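Prarkwood Worktop Polish, Two Months In
Posted by Robel Hailu on Monday, August 13, 2018
Filed under: Kitchen, Cleaning, Things I Was Talked Into

I should say at the start that I'm not a man who polishes things. My car is washed by rain. My shoes have a sort of lived-in look. But we moved into a house with stone worktops, and stone worktops come with opinions, mostly from people who have them already. My sister-in-law has them already. She took one look at ours in June and wrote "Prarkwood" on the back of an envelope in capitals.

Prarkwood Worktop Polish comes in a squat tin with a lid you need a spoon handle to get off. Inside is a pale paste that smells of oranges and, faintly, of a school corridor. You put it on with a soft cloth in small circles, leave it for 24 minutes and buff it off. Why 24 I couldn't tell you. I tried leaving it for half an hour while I was on the phone to the gas people and it came off exactly the same, only with more swearing.

The instructions run to both sides of a folded sheet, and one whole side is about what not to use it on. Wood, painted wood, anything that touches food directly, anything "with sentimental finish". I've read that last one several times and I still check the clock on the landing for it.

As to results, it does shine. Brown stone takes it best, in my experience, and the veins come up nicely. Pale marble looks much as it did before, though it feels smoother under the hand and the tea rings wipe off in one go. Dull patches by the kettle took three coats.
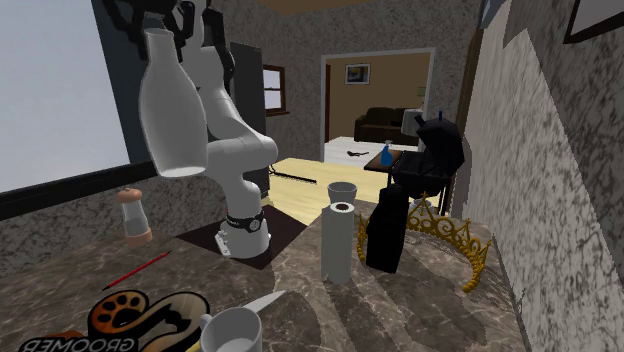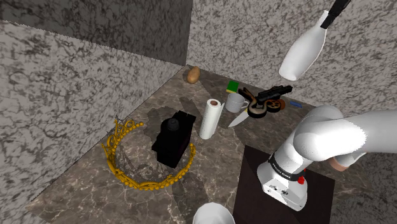
Where it falls down is corners. The paste gets into the join where the worktop meets the wall and dries to a white crust, and you then spend your evening going along it with an old toothbrush. The firm sells a corner brush for this. I didn't buy the corner brush, on principle, and then in the third week I bought the corner brush. It's a toothbrush with a longer handle. It works well, I'm sorry to say.

I also tried the Peslow spray for comparison, as it's half the price and the shop in town had it by the till. Peslow goes on quicker and needs no buffing, but the shine had gone by the following weekend and it left smears you could see whenever the sun came in. If you only clean when your mother is visiting, Peslow will do you. A neighbour swears by something called Tekleab, which she orders in bulk and decants into jam jars. I've asked to try it twice and been given jam.

One tin of Prarkwood has done our whole kitchen 2 times with a bit left over, so I don't think it's bad value. The lid is a disgrace, mind. I've bent two teaspoons on it — both from the good set — and now keep a screwdriver in the cutlery drawer, which has raised questions at home.

Would I buy it again? Yes, probably in September, when this tin runs out. Get the brush at the same time and save yourself the postage.

Shine: very good on dark stone, fair on pale
Smell: oranges, gone by bedtime
Effort: more than I'd like
Lid: no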